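FOR IMMEDIATE RELEASE

Zendar to open Tavetti drinks room, with layered orange spritz on the house list

November 20, 2019

Zendar, the kitchen and tableware shop, is opening a drinks room upstairs. It's called Tavetti. Doors open Friday evening, first come first served for the first week, bookings after that.

Short version for anyone on deadline: small room, wooden tables, drinks built in front of you from jugs and measures, lesson thrown in if you want one. No bottles flung in the air. No smoke. Low prices for alcohol free, slightly less low for the rest.

Longer version follows.

The room

Tavetti takes up what used to be the stockroom over the shop. Up to 163 people a week is what we think it can handle without everyone queueing on the stairs, and the stairs are narrow, so please take that seriously. Tables are light wood, oiled not varnished, and were fitted by Lengyel, the joinery firm that did the shelving downstairs. They'll mark. We know they will mark. Lengyel have shown the staff how to wipe them down and re-oil them, and it gets done on Mondays when we're shut.

Bench seating down the long wall, stools elsewhere. Coat hooks by the door. One step up to the counter end, painted white on the edge so it can be seen. There is a ground floor table for anyone who can't manage the stairs, same menu, same price, staff come down to you. Please ask at the till.

Lighting is overhead and fairly bright. Early visitors were split on this. We've kept it bright as people are pouring and measuring, and you want to see the line on the jug. Might come down a notch after nine. We'll see.

The idea

People buy a nice jug from us and then come back and ask what to put in it. Happens every week, more in December. So the idea of Tavetti is that the table does the teaching. You order a drink, the parts come out in the sort of vessels you would have at home, and the drink is put together on the table in front of you. You can do the pouring yourself or leave it to staff. Most people at the try-out evenings wanted to have a go.

Nothing on the list needs a shaker. That was a rule from the start. A jug, a measuring cup, a glass, ice. If a recipe needed a strainer or a special spoon it came off the list, and there were a few good ones lost that way.

The house drink is the Groneo, a tall orange spritz in a stemmed glass. It's a layered drink, darker and redder low down and bright orange at the top. Ice goes in before anything else.
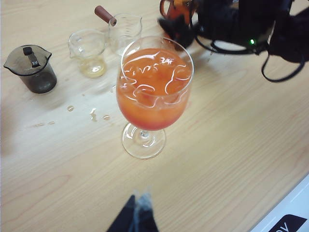
The Groneo comes two ways, with or without alcohol, and both cost the same to make more or less, most of the cost being oranges. The alcohol free one uses a pomegranate syrup made in the back kitchen. The other has a bitter red aperitif in its place. Same glass, same ice, same amount of orange. If you're driving please say so when you order and the staff will repeat it back to you, as the two are hard to tell apart once they are poured.

How it's made

We get asked, so it may as well go in here and save some emails. Free to print with a credit to Tavetti at Zendar.

For one large wine glass:

Ice, plenty, up to the widest part of the bowl
2 tablespoons pomegranate syrup (or bitter red aperitif)
A good squeeze of lemon
Fresh orange juice, strained, cold
Soda water if you like it longer

Ice first. Syrup next, straight down the middle. Lemon. Then the orange juice, slowly, over the ice and not down the side of the glass. Pour too fast and it all goes one colour. Still tastes fine. Leave it for a moment before you pick it up. Soda last, just a splash, and don't stir unless you want it mixed, in which case stir away.

Cold juice matters more than people think. Warm juice melts the ice and the bottom goes thin and watery before you have got it to the table. Put the jug in the fridge in the morning.

For a crowd, make the syrup ahead. It keeps for 10 days in a clean lidded jar. Equal parts pomegranate juice and sugar by weight, warmed gently till the sugar's gone, then cooled. We make ours with a strip of orange peel in the pan. Take the peel out or it goes bitter.

The rest of the list

Short at opening and will change with the season. At the time of writing:

Groneo, with or without
Pear and ginger, warm, in a handled glass
Lemon barley, made overnight, poured from the jug
Cold tea with mint and apple
A red wine cup with clove, evenings only
House lemonade, sharp, sugar on the side

Food is toast, olives, nuts and a cheese plate. There isn't a proper kitchen up there so please don't come hungry expecting dinner. Cake at weekends from the bakery two doors down, until it runs out.

We can do most allergies if you tell us before ordering. The syrup and the lemonade are nut free but nuts are served in the room. Barley is in the barley water, obviously, but it has been missed twice already at try-outs so it's now in bold on the menu.

Pouring hours

On weekday afternoons the room runs what we're calling pouring hours. Drop in, pay for one drink, get shown how to make it. Half an hour or so, small groups, no booking. Covers the dull but useful stuff: how much a spoon holds, reading a measuring cup at eye level and not from above, why a jug dribbles and what to do about it, how to lift a full glass by the stem without slopping it over the table.

Children welcome at these if they've brought an adult. Alcohol free only before five.

A longer evening class will start in April, once we know how the room behaves. It'll cover making syrups and cordials, batch drinks for parties, and setting out a table so guests can help themselves. Two hours, recipe sheet to take home, details to follow in the new year. Please don't ring the shop about places yet, the till staff haven't got the list and can't hold one for you.

Things for sale

The glassware and jugs used upstairs are either on the shelves downstairs or have been at some point. No pressure. Staff have been told not to push it. If you like the glass you drank from, ask for the card with the name on it and take it to the till. Chipped and odd pieces go in the basket by the front door at half price, as they always have.

We have put aside 600 pounds' worth of seconds for the local community kitchen, mainly jugs and tumblers, and they'll be collected before Christmas. If your group runs a lunch club or similar and is short of jugs, write in. Could be more after the January clear out.

Looking after your glasses

Also asked a lot. Stemmed glasses by hand, warm water, not hot, a drop of washing up liquid, rinse, drain upside down on a folded tea towel. Dry the bowl while holding the bowl. Never hold the foot and twist the bowl, that's how the stems go. Orange juice leaves a film if it's left overnight so rinse the glass even if you can't face washing it.

Jugs with lids: take the lid off to dry. Otherwise it smells. Sticky spout, soak it in warm water with a spoon of bicarb and go round it with a bottle brush.

Measuring cups in the dishwasher will lose their markings sooner or later. By hand they last years. Ours at home has.

Opening times

Tavetti opens Tuesday to Sunday, from midday. Last orders at ten, nine on Sundays. Closed Mondays. Shop hours downstairs stay teh same as now and the shop can be visited without going up. In the evening when the shop is shut, use the side door, the blue one, and ring if it's locked.

Opening night: first Groneo is on the house for everyone through the door before eight. One each. After that it's the normal list.

Groups larger than a table should write ahead. We don't take over the whole room for private parties at the moment, sorry, please don't ask the bar staff as they hate saying no.

For press

Recipe cards, menu and a plan of the room can be had from the shop office. Visits by arrangement, mornings are best, the light's good and it's quiet. If you want to taste things allow an hour. Please let us know if you are bringing equipment that has to come up the stairs.

We'd ask that prices aren't printed before opening, a couple are still being argued over.

About Zendar

Zendar sells kitchenware, glass and table linen from one shop. It also does sharpening, lid matching and replacement seals for most preserving jars. Tavetti is its first drinks room and is run by the same staff.

Ends

Notes to editors: Tavetti is one word, capital T, two t's at the end. Groneo likewise takes a capital. Please don't call it a cocktail bar, the licence says something different and we get letters. Corrections to the shop office by post or at the counter.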